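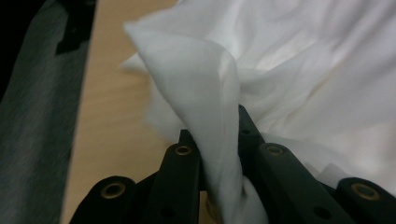 **Mending night talk, Cikstead library, upstairs room**

(Water. Glasses. Put the phone on silent this time.)

Hi everybody, thanks for coming out in this weather. I'm going to talk for a bit about old bedsheets, and then we'll have cookies, and if I run long somebody please wave at me from the back.

### How I got into it

Start with my grandmother's closet. She had a shelf of sheets that we were never allowed to touch, and when we cleared the house in October I finally got to touch them. Most had been cut down the middle and sewn back together with the outside edges in the center. I thought she'd made a mistake! I was ready to unpick one. Then Heino Pärn, who some of you know from the Flultmont market, looked at it over my shoulder and said, "That's sides to middle, leave it alone."

(Pause here. See who nods. Some of them will have slept on that seam.)

So for anyone who hasn't met it: a sheet wears out where you lie on it, and the edges stay good. You slit it top to bottom, swap the halves, join the two old selvages with a flat seam, and hem the new outside edges. You get a slightly narrower sheet with a ridge down the middle, and you get years more out of it.

PASS AROUND: grandma's sheet, the one with the blue thread. Ask for it back.

### The ledger

Okay, the part I'm most excited about. Horațiu Marinescu let me spend an afternoon with the account books from the old Cozma laundry, the one that stood by the bridge in Clustell. They did the linen for the hotel and for a lot of private houses, and they kept track of every single piece.

- One year they took in 1035 sheets for repair as well as washing
- 851 of those went back out to the customer
- The rest were marked "cut," and for ages I read that as thrown away

It wasn't thrown away. There's a second book (smaller, terrible handwriting, smells like a basement) that tells you what "cut" meant. Pillowcases first, if there was enough sound cloth. Then crib sheets, then dish towels, then bandages, and at the very bottom of the list, lamp rags. I love the lamp rags. I read that page out loud to Horațiu and he was very polite about it.

Don't get lost in prices here — I did at the Flultmont talk and lost ten minutes. If anyone asks, a sides-to-middle job cost less than a pair of pillowcases. Move on.

### What they looked for

The laundry had a page of instructions for new girls pasted inside the cover, and it's still good advice. Hold the cloth up to the window. Thin spots show up lighter than the rest. Then pinch a fold from the thin area and give it a gentle tug across the grain. If you hear threads go, it's past joining and it should be cut down.

I tried this on my own sheets at home, the ones I thought were perfectly fine. Heard threads go on the first one. Oh well, I have a lot of dish towels now.

(Do the window test with the spare pillowcase. If it's already dark out, use the desk lamp.)

### Trying it yourselves

The handout has the steps, so I'll only say the stuff that tripped me up:

1. Tear, don't cut, if it's plain woven cotton. It tears straight and it sounds wonderful. Snip the hem first.
2. Butt the selvages edge to edge and whip them by hand, or overlap them a tiny bit and zigzag. A regular seam makes a lump and you will feel it at 3 in the morning.
3. Fitted sheets are a pain. I've done one. I wouldn't do another.
4. Use old thread on old cloth only if you've tested it! Grandma's wooden spools look gorgeous and snap if you breathe on them.

Percale behaves best in my experience. Flannel stretches all over the place, and jersey I'd skip for this, although it makes terrific cleaning rags.

Someone always asks about dyeing the finished sheet to hide the seam. It won't hide it, the worn cloth takes color differently from the edges, so you get stripes. Kind of nice stripes, if you ask me. Heino disagrees and will tell you so over the cookies.

### Last bits

- Sign-up sheet for the hands-on session is by the door, 5 spots, bring your own scissors
- Horațiu is looking for anyone whose family worked at Cozma, or who has a laundry tag with a red number on it. He'd love to see it even if it's in rough shape
- The small ledger can't travel, but he'll show it by appointment

Questions. (Repeat each one back, the room eats sound and the front row can't hear the back.)

Get the blue thread sheet back before the cookies come out!!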